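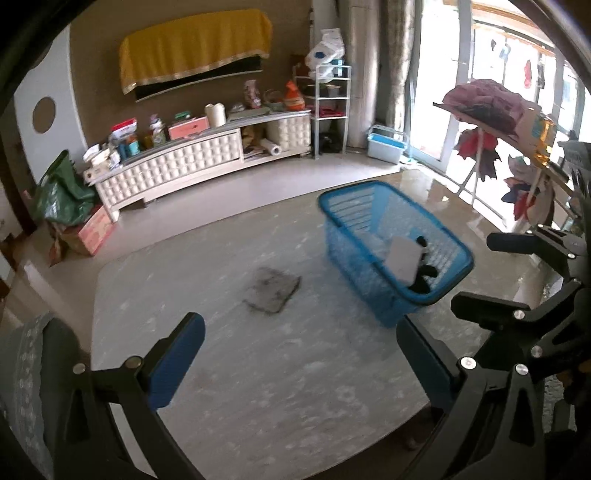

Collecting Used Cleaning Cloths
8th August | By Niilo Kuusisto

Household members are asked to complete this procedure before sweeping the living room.

1. Set a plastic basket on the floor.
2. Pick up each used cloth by one corner and place it in the basket.
3. Wash the cloths separately from clothing.

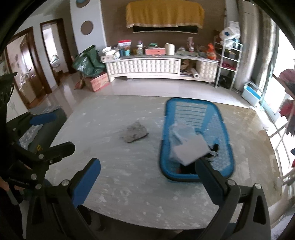
Cloths left on a rug are easily overlooked. Check the middle of the rug first, where a crumpled gray cloth blends with the pale gray pile, and keep the blue basket within reach.

Comments
Fahmy: Is a 30-minute soak enough?
Jeveo: I do the rug last.

Contact | Back to top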